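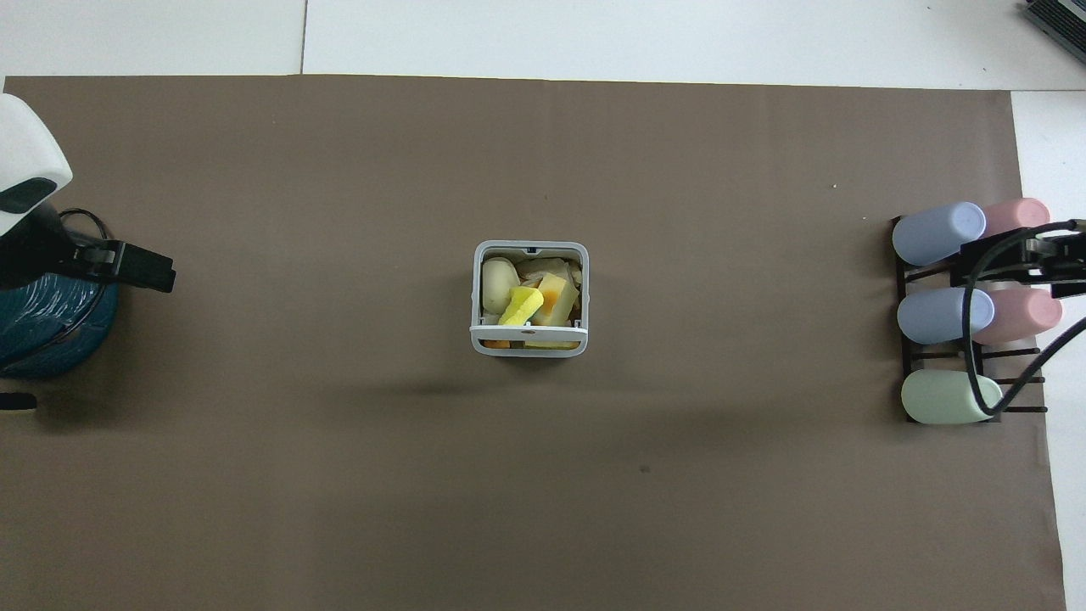
Zamfira Munteanu says to empty the basket completely before you sort anything, and to do it on paper, as small bits roll off a bare table. The steps in this section follow her order.

4. Sorting a mixed basket

Use this section when a basket holds odds and ends that do not belong together. For baskets holding only one kind of thing, go straight to section 5.

Before you start

The table should be clear and dry. Spread the brown paper mat so that a strip of the tabletop is left showing along the far side. You will use this strip for labels. If the table is made up of two panels, check that they are level at the join and tighten the clamps underneath if they are not.

The mat does not have to be perfectly flat. Faint wrinkles are fine, but press out any fold that would tip a basket.

Sorting

1. Put the basket in the middle of the mat with its handle side towards you.

2. Lift the items out one at a time. Do not tip the basket over. Soft pieces such as foam dent easily under harder ones.

3. Lay the items on the mat with a hand's width between them.

4. Wipe each item with a dry cloth. Foam can be wiped with a damp cloth, but let it dry fully before it goes back.

5. Look inside the empty basket and brush out any crumbs or grit. Check the corners and the underside of the rim.

6. Group the items by what they are for — not by colour or size. Write one label for each group and place it on the clear strip.

7. Put back only the group that belongs in this basket. Anything else goes to its own basket or to the Onu tray.

Note: Rounded items go in first, against one side. Bars and other long pieces can then lean across the middle, with one end up, so they are easy to pick out.

Caution: Do not load a basket above its rim if it is to be stacked. The limit for a small basket is 500 g when stacked and 400 g when it hangs from a rail.

Caution: Do not use solvent cleaners on plastic baskets. They cloud the surface and can weaken the rim.

If an item has no group

Leave it on the mat until the rest are done. If it still has no place, put it in the Onu tray with a slip saying which basket it came from. The tray is gone through every Sunday. Items left in it after 3 weeks are taken out of the list and given away.

Looking after the mat

Roll the mat with the used side outwards. Do not fold it — a sharp crease will not come out again. Replace it when it tears or when the surface starts to shed. Spare mats are listed under item 71 in the Temance parts list at the back of this guide.

5. Baskets with one kind of item

Steps 1 to 5 are the same as in section 4. Leave out the labels.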